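## 4. Preparação do posto de cozedura

A presente secção aplica-se aos postos de cozedura instalados em mesa no espaço Harkisgate. Os procedimentos devem ser executados pela ordem indicada.

1. Colocar a placa de indução portátil sobre o tampo da mesa, numa superfície plana e estável.
2. Orientar a faixa de comandos de modo que as teclas e o botão rotativo fiquem acessíveis ao utilizador.
3. Conduzir o cabo de alimentação para baixo do tampo. A potência máxima admitida por posto é de 2000 W.
4. Pousar a frigideira retangular (tamagoyaki) ao centro da zona de cozedura, segurando-a sempre pelo cabo de madeira.
5. Dispor a taça e os frascos pequenos no lado oposto ao do utilizador.
6. Ligar a placa e selecionar o nível mínimo. Aguardar a confirmação antes de aumentar a potência.

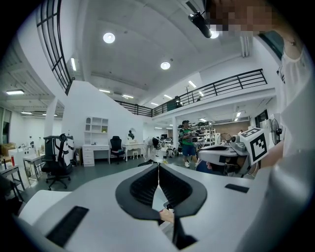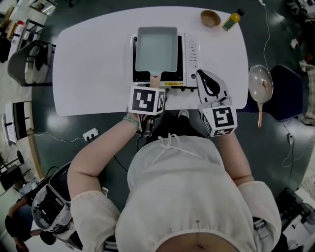
*Figuras 4-1 e 4-2. Sala de trabalho, com iluminação de teto (4-1); posto com placa de indução e frigideira retangular (4-2).*

**Nota.** A placa reconhece apenas recipientes com fundo ferromagnético. As frigideiras que não estejam a ser utilizadas devem permanecer fora da zona de cozedura. A referência do conjunto de utensílios é Odent 437.

**Atenção.** Os cabos e as extensões elétricas pousados no pavimento constituem risco de queda. Antes de cada sessão, verificar o seu trajeto e manter livres as zonas de passagem.

### 4.1 Desligamento e limpeza

1. Rodar o botão para a posição de repouso e desligar a placa na tecla principal.
2. Aguardar 25 minutos antes de limpar a superfície.
3. Limpar o revestimento antiaderente com esponja macia. Não utilizar palha de aço nem produtos abrasivos.
4. Registar qualquer anomalia no impresso 2377.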